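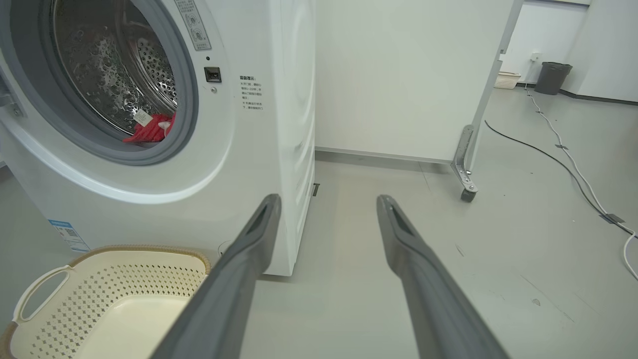 A front-loading washer with a red item in the drum.

Truriver lunch swap outgrows its cupboard
Thursday, May 22, 2025

The Truriver Freezer Swap, which began in February as a shelf of soup in the back of the Skuretti bakery, has run out of room. As of this week it also has a waiting list, a set of printed rules and a dispute over muffins.

The idea is simple enough to fit on the lid of a tub, which is where it was first written. Families cook one big batch of something that freezes, bring it in on Saturday morning, and leave with the same number of portions cooked by other people. No money changes hands. You hand over 12 bean burritos and go home with 12 of whatever is left, and if you show up after ten, whatever is left is lentils.

According to the swap's own logbook, a spiral notebook tied to the freezer handle with kitchen string, 3841 portions have gone through since it opened. The most common entry is chili. The second most common is "chili (mild)," and readers' letters suggest the parentheses are doing a lot of work.

The growth came from school lunches. In the early weeks the swap was mostly dinners, brought in by people who had read an article about dinners. Then one family dropped off a tray of pizza pinwheels, individually wrapped, and the tray was gone before the coffee had finished brewing. The next Saturday there were four trays of pinwheels. The Saturday after that there were 11, and the bakery had to put up a sign asking people to consider a vegetable.

There are now 204 households signed up, and the lunchbox side has its own freezer, a chest model bought secondhand and parked beside the flour. It holds pinwheels, mini corn dogs, waffle sticks, pasta cups and little egg bites, which sell themselves as muffins and are the cause of the current trouble.

Under the printed rules, a muffin counts as one portion. An egg bite baked in a muffin pan was also being logged as a muffin, and so was a mini muffin, of which a motivated person can make 48 in an evening. Several people became motivated. By the end of April a household could walk in with a sack of two-bite banana muffins and walk out with most of a lasagna, one square at a time. Nothing in the rules prevented it. The rules were a page and a half long and half a page of that was about lids.

A notice went up last weekend. Mini muffins now count four to a portion, egg bites two to a portion, and anything described as "energy balls" is to be discussed at the counter. Feelings about this are mixed. One unsigned reply, written on the notice itself, points out that a mini muffin takes exactly as long to bake as it takes to be insulted by this sign. A second hand has added that it takes 12 minutes at 350.

The swap has also had to settle what a child will eat, a question on which it has better data than most. Every household gets a slip to fill in and drop in the jar on the counter, and 626 slips have come back so far. Pinwheels lead by a wide margin. Waffle sticks do well, provided there is syrup, which does not travel. The oat and date bars were rated highly by adults and came home in a great many lunchboxes. A batch of spinach bites in March drew only one written comment, "why," in crayon.

Freezer mixes have been the quieter success. These are bags of dry or chopped ingredients with the directions taped on: pancake mix that wants an egg and milk, marinated chicken to tip into a slow cooker, soup kits with everything except the water. They pack flat, nobody argues about their size, and they count as four portions each. The taco kit is the one to get there early for. The one marked "Tuesday" has no list of ingredients and has been in the freezer since the second week. It has been moved to the bottom.

Space is the real problem. The Skuretti bakery has been generous with its back room, but it is a bakery, and on Saturdays it would like to be able to reach its butter. From the first week of June the swap will move across the street to the Grímsdóttir building, where the old tea room kitchen has been empty for a year and a half and has two upright freezers that still run. The kitchen also has a sink, a long counter and a window that opens, all of which will be new experiences for the swap.

The move has a price. Electricity and the county kitchen permit come to nearly 1000 dollars for the first year, and the swap, which has never charged anybody anything, does not have it. The plan is a cookbook. It will be called The Pravance Book, after the street, and will cover 60 recipes that have been through the freezer and come out the other side. Each one will list how long it keeps, how to thaw it, and whether it can go in a lunchbox straight from frozen and be ready by noon.

Recipes are being collected now, in a shoebox. The request was for one per household, any kind. So far the shoebox contains 31 recipes, of which 19 are chili. The organizers have asked for fewer of these, and have set aside a two-page section for the best three, to be picked by tasting. The tasting has more people signed up for it than the job of moving the freezers.

Anyone wanting to join can put their name on the list at the bakery counter during regular hours. New households start with a half batch, six portions, and should bring them frozen solid, in containers they don't expect to see again. Labels must give the name of the dish, the date it was made, and any nuts, eggs, dairy or wheat. "Grandma's" is not the name of a dish. Glass jars are no longer accepted after the incident with the minestrone.

Saturday hours are eight to eleven. This week's early word is that there will be two trays of ham and cheese pockets, a double batch of blueberry pancakes cut into strips, and turkey meatballs in both sizes. The small ones count three to a portion. The size of a small one is now drawn on the wall, in pencil, next to the door.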